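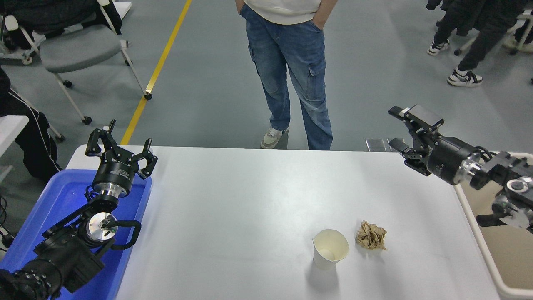 Teaching a two-arm robot by remote control goes a lot better if you settle the task before you touch the leader arms. We use a table-clearing task for new operators at Brurness. It is simple to explain and it still shows most of the mistakes people make. Keep the table nearly bare to begin with. A paper cup and one crumpled ball of paper on the right half are enough for a first session, with a bin on either side of the table and both grippers open before the first move.

What you need

Two follower arms, two leader arms, the head camera, and the recording software (we use Turnus, but any program that logs joint positions and video together will do). Have a few spare paper cups on hand. They get squashed.

Step 1. Write the task as one sentence

Ours reads "Put the paper in the right bin, then put the cup in the left bin." Tape it up where the operator can read it. If two operators would do the sentence in a different order, rewrite it until they wouldn't. Every recording saved under that sentence has to follow it.

Step 2. Set the start pose

Move both arms to the start pose and save it. The grippers should be over or near the table edges and well clear of the objects. Load the same pose before each recording. Check the cables at the joints while the arms are still, and move each wrist through its full turn once to make sure nothing pulls.

Step 3. Practice without recording

Run the task 13 times with the recorder off. New operators squeeze too hard on the cup, so have them close the leader handle slowly and stop as soon as the cup moves with the fingers. The paper ball is easier. Come down on it from above and close all the way.

The cup has to get from the right half of the table to the left bin, so the two arms share the work. Lift it with the right gripper, bring it to the middle, set it down, and take it with the left. Do not try passing it in the air yet.

Step 4. Record

Press start, wait one second, then move. Keep a steady pace. Long pauses in the middle of a motion end up in the training data, and the robot will learn to pause there too. When the last object is released, go back to the start pose and press stop.

If you drop something, pick it up and carry on, as long as it is still within reach on the table. If it goes on the floor, stop and delete the take. Keep hands out of the work area until both arms are parked.

Step 5. Change the layout

After every few takes, move the cup and the paper a little. Crumple a new ball now and then. Swap the two objects around so the paper is sometimes on the left of the cup.

Step 6. Review before you train

Our first policy for this task was trained on 100 takes. Tùng Lý went through them in August and threw out the ones where the operator hesitated over the cup. Play each take at double speed and look at the grasp and the release. Mark it keep or delete, and back up the folder before you start training.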